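Search this wiki Go Advanced search
Main page | Kits and benches | Simulators | Recent changes

Isellow Bench

The Isellow Bench is a two-armed robot workstation sold as a kit, along with a simulated version of the same station that buyers can run on an ordinary desktop computer. It is made by Idovari, a small equipment firm in the town of Perron, and it has found a friendly home in college labs, training centers and the occasional very well-equipped garage. People who write about it tend to mention the manual first, and fondly, because it runs to 105 pages and seems to have been written by someone who really wanted you to get the thing working before supper.

Contents of the kit

The standard package includes 2 arms with parallel grippers, a metal support structure, the cabling, and a license for the simulator. The table is left to the buyer, although Idovari will supply one for an extra charge. Assembly takes most of an afternoon (longer if you stop to read the footnotes, which are worth reading), and the arms are then matched to their simulated twins through a setup routine that asks for patience and a tape measure.

Simulator and task library

The simulator, called Kunomberg, can be bought without the hardware, and a good many owners started out that way while they saved up for the arms. It comes with a library of 59 tabletop tasks, among them sorting, stacking, pouring and weighing, and each one can be replayed with the objects set down in different spots. A yearly plan adds new tasks every October. Reviewers have generally been kind about the library, though several have wished for more kitchen items and fewer blocks.

The weighing tasks are probably the best loved of the lot. They use a small digital scale and a changing set of cups and light objects, and they are often the first thing a new owner tries, being easy to follow even for visitors who have wandered in with no idea what the station is for. 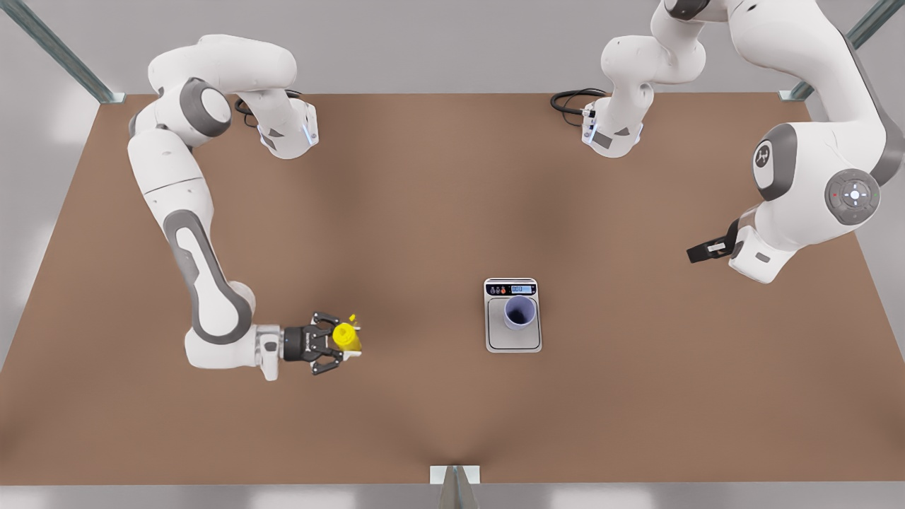 A weighing task in Kunomberg, with a lavender cup on the scale and a yellow object in the right arm's gripper.

Reception

The Bench has been praised for its gentle learning curve and for the support desk in Perron, which answers the phone on Sunday. Complaints mostly concern the price of spare gripper fingers and the long wait for delivery during the school year. An owners' exchange, hosted by Idovari, holds more than 300 shared task files, and plenty of them are lovingly annotated.

See also: Tabletop simulators; Two-armed workstations

This page was last updated in October.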